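Accueil > Sorties > Musées > Préparer sa visite

Infos pratiques | Plan | Tarifs | Contact

Visiter les musées de Brondutmont en un jour

1. Retirer le billet groupé à l'accueil du musée Ondard.
2. Commencer par la galerie Stockdale — fermée entre midi et 14 h.
3. Prendre le bus 50 jusqu'à l'arrêt Gridiline. 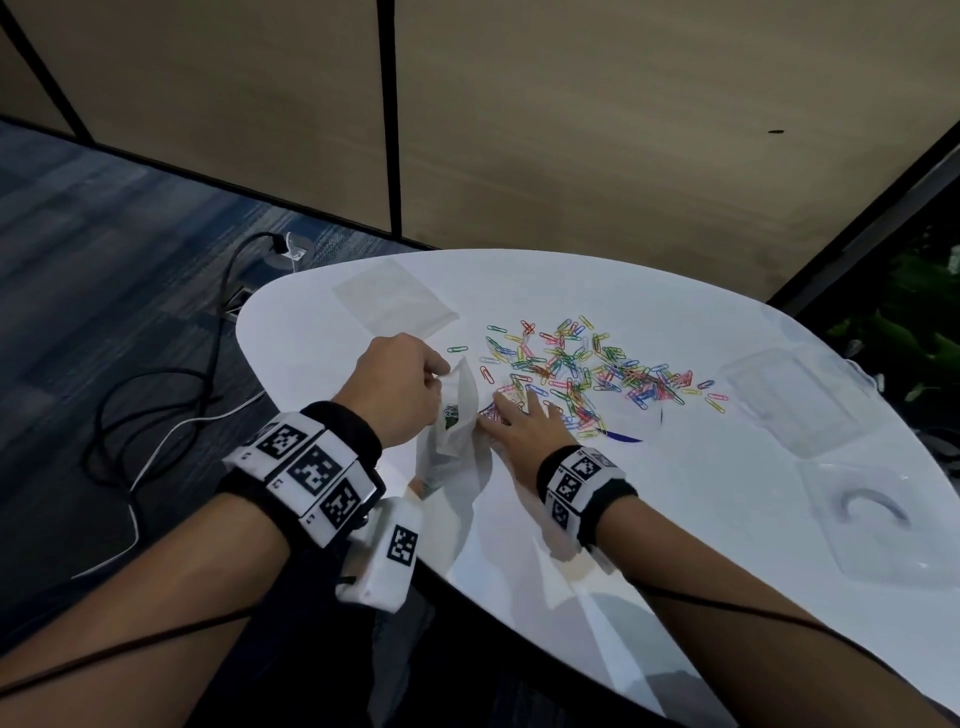 4. Présenter le même billet au second site. Le code 2118, imprimé au dos, ouvre les casiers. Le mercredi, dernière entrée à 16 h.

Imprimer | Envoyer par e-mail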